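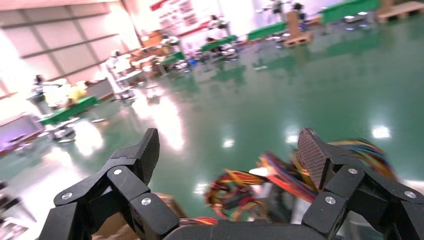
Skondora: frequently asked questions

What is Skondora?
Skondora is a method for teaching a two-finger gripper to handle cables and loose wires. It learns from demonstrations only. We developed it in our lab in Mernville, and the results are in our paper from February.

Why wires?
Because they are difficult. A box keeps its shape when you grasp it, but a bundle of wires changes at every touch. The strands cross and hide each other, and a policy trained on solid parts usually closes the fingers too early.

How many demonstrations do I need?
For one new task we used 86 demonstrations. With half of them the grasping part was still good, but the placing part became unreliable. We have not tested with very small sets.

Which cameras does the method use?
Only the wrist camera. We tried to add a fixed camera above the table, and the success rate did not improve enough to justify the calibration work.

Are blurred images removed before training?
No. When the wrist moves fast, the wires become colored streaks, and this also happens when the policy is running. In our first version (we call it Holton) we removed these images, and the policy then hesitated during fast motions. Now we keep them all.

Does the background matter?
Less than we expected. Reflections from a shiny floor are a problem mainly when the gripper is tilted far from vertical. For this we change the brightness of the images at random during training.

Do I need special fingertips?
You need a surface with some texture. Smooth tips let thin strands slide out. We did not compare different patterns.

How long does training take?
Around 12 hours on 2 graphics cards.

What is Hajji?
Hajji is our test set. It has 21 wire tasks, from lifting a bundle to laying one strand in a channel. Please report the result for every task – the average alone hides the difficult ones.

What does not work yet?
Pulling one chosen strand out of a tight knot. The policy often takes the neighbor strand and does not notice the mistake.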